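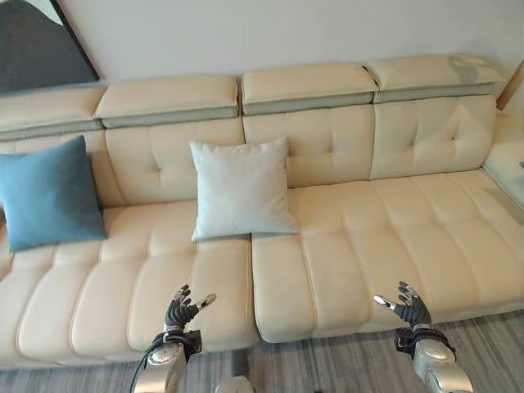 Page last changed: Friday, May 11, 2018

Kaltasa two-arm platform, Trundbridge configuration
Equipment page – soft goods handling

Use
Two-handed handling of cushions and throw pillows on household furniture. The platform is the test equipment for the Tănase method, in which both hands are planned as one grasp and the closing distance is set from how far the pillow yields on first contact.

Arms and hands
Two silver arms, each with a multi-fingered hand in dark gray. A black cuff and module sit at each wrist. The thumbs have metallic tips. The start pose is hands raised in front of the seat edge, fingers curled upward, thumbs facing each other.

Test furniture
Leather sofa with two ribbed seat cushions and a tufted back. Pillows are square, one teal-blue and one pale gray-white. The gray-white pillow starts upright over the seam between the seat cushions, the teal-blue one leaning at the left end.

Result
The method was run for 236 trials. A trial counts as complete when the pillow is lifted clear of the seat, held for 5 seconds and set back upright. Of the trials, 15 were not completed. In most of these one hand closed before the other and the pillow turned – a timing fault, corrected in the Indotitz controller release. Trials with the corrected release start in June and will be listed separately.

Limits
Pillows over 2 kg have not been tested. Loose blankets are outside the method. Channel-stitched seats need the lower finger path raised, or the fingertips follow the ribs.

Contacts
Method and trial data: Elisa Amato
Booking and hand calibration: Sânziana Bratu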